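Kategorie: Haushalt & Küche / Aufnahmepraxis

Essstäbchen und Löffel einsortieren: Hinweise für Aufnahmen mit dem Handgreifer

Die folgenden Hinweise richten sich an Haushalte, die für das Projekt Sisay Beispielbewegungen aufzeichnen. Vor Beginn sind lange, dünne Teile so auszulegen, dass beide Greiffinger sie erreichen. Einander kreuzende Stäbchen sind zulässig und ausdrücklich erwünscht. 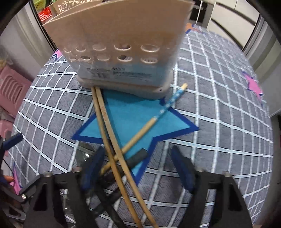 Je Sitzung sind 100 Durchgänge vorgesehen. Der Greifer wird gleichmäßig geführt und nach dem Ablegen vollständig geöffnet. Fehlgriffe werden nicht gelöscht, sondern im Protokoll vermerkt. Der Bestand umfasst derzeit über 3.557 Durchgänge.

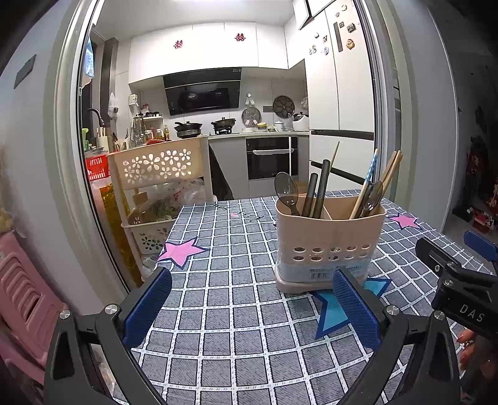
Stäbchen werden möglichst steil in das Fach geführt. Nach drei Fehlversuchen am selben Teil ist die Ausgangslage zu ändern. Rückfragen nimmt Howard Blackburn, Arkulura, entgegen.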